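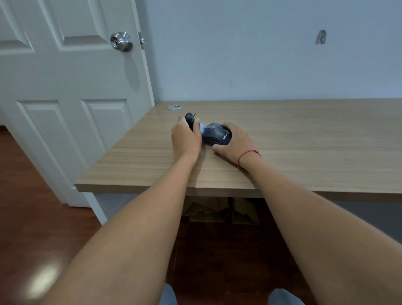
How Does a Robot Learn to Use Its Hands?

Try this! Pick up a computer mouse and turn it over. One hand probably held it still while the other did the turning. You didn't have to plan any of that. Your hands just know how to share a job.

Robots don't know how, and they have to learn it from somebody. That's where the Suken kit comes in, and we think it's a really neat idea.

What's in the kit?

Inside the box are a soft headband, 2 tiny cameras that clip onto it, and a stack of job cards. Each card has one small job on it, like "zip up a pencil case" or "take a part out of a computer mouse and put it back." You put on the headband, sit down at a desk or table, and do what the card says. The cameras see what your eyes see, so they catch your arms reaching out and all your fingers at work.

There are 74 cards in the set. Edem Akolgo, who helped write them, says the best ones use both hands at once. "One hand is the holder and one hand is the doer," she says. "Then they swap, and people don't even notice they've swapped!"

What happens to the videos?

They go to a computer program that looks at lots and lots of hands. It looks at where the fingers bend and which hand moves first. One video isn't much help, so the program needs around 200 of the same job, done by different people on different desks. Big hands, small hands, fast hands, slow hands (yes, slow is fine!).

After that, a robot with two arms gets a turn. It will drop things. It will squeeze too hard. Then it tries again, and again, and again.

Is it hard to use?

The headband is comfy and the cards are easy to read. The clips are a bit stiff, so ask a grown-up for help with those. Ask before you film, too, and keep other people's faces out of your video.

Words to know

Grip: the way you hold something.
Sensor: a part that lets a machine notice things. A camera is one kind.
Task: a job with a start and a finish.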